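To: Hillska Home Automation list
Date: Sep 20, 2022
Subject: Re: Clearing a kitchen counter, are we there yet?

An earlier poster wrote:

> I think this list is too gloomy. Between the Zaveron
> planner and the new Wimo grasping code, clearing a counter
> is close to a solved problem. An arm can pick up a mug, it
> can pick up a bottle, it can pick up a loaf of bread. What
> is left is putting those together, and that's ordinary
> engineering. I'd expect to see one in a normal home before
> my lease is up.

I don't know how long your lease is, but I'd renew it.

I have been running the simulated kitchen since March and I want to describe what the job looks like before anybody says "ordinary engineering" again. Marble counter, bread, a spatula, a cloth, a few other odds and ends. It's less than what is on my own counter at home on a good day, and none of it is sticky.

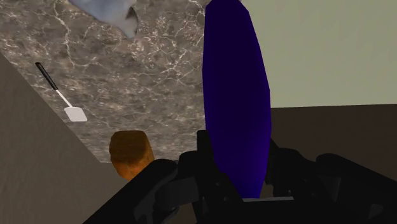

Take the spatula. Everyone says "pick up the spatula" as if it were one thing. The handle is thin and the blade lies flat against the stone, so there is hardly any room to get a finger under it. You and I slide it toward us or press on one end without thinking. The Wimo code looks for two sides to squeeze, and when it doesn't find them it tries again from the same angle, and then again. I let it go on for 28 tries one evening and went to make dinner.

The cloth is worse. A bottle has one shape. A cloth has whatever shape it got dropped in, and the planner wants a model of it before it will move at all. The Shezi people get around this by treating a cloth as a lump, which lets you lift it, fine, but wiping or folding is then out of the question. I'm not sure what chore is left.

About the success rates that get quoted here. I logged 976 runs of single pick and place over the summer, and yes, the numbers for upright, solid things are good. I don't dispute that part. But a counter with 14 things on it is a different job from one thing picked up 14 times. Stuff leans on other stuff. If you move the mug, what was touching the mug moves too. The error from the first pick is still there when you start the second one.

The full settings and the list of objects are on the project page, which I'll paste in here because half of you can't get through to the server:

Kitchen scene, general view

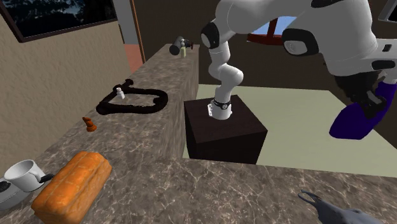
Page last changed: 20 days after the March release

The arm is bolted to its pedestal and does not travel. Counter runs along the left and across the front. Objects are set out fresh for each run, on their sides or upright. A run ends when the planner gives up or after 10 minutes. Cables are left in the object set on purpose.

(end of paste)

That last line got me some complaints off list. People said a cable on the counter is unfair. Have you seen a kitchen counter? There is always a charger. If your method only works once I've put the charger away, then I have done part of the tidying and your machine has done the rest, and I would like to know which of us was faster.

To be fair to the other side, the spray bottle is the thing I would show a visitor. It has a neck, and the fingers fit around a neck.

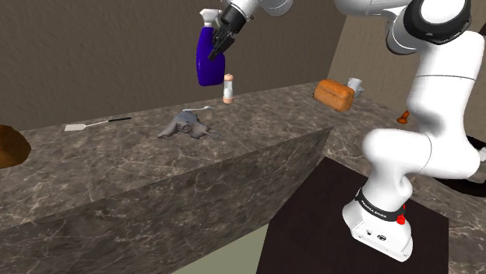 Spray bottle held by the neck, over the counter.

What I would not tell the visitor is that this counts as cleaning. Holding a spray bottle and spraying it are separate problems. The trigger needs a finger of its own, and a two-fingered gripper has both of them busy. Then somebody has to wipe, so we are back to the cloth – and to get the cloth you have to put the bottle down somewhere clear.

I'm not saying never. I'm saying that if you want to claim "close to solved," please post a full run, start to finish, no cuts, with the flat things and the soft things left in. I'll run anyone's code on my setup if it builds without a fight. Zaveron users, please say which version you have, the old one ignores the joint limits and I'm tired of finding that out halfway through.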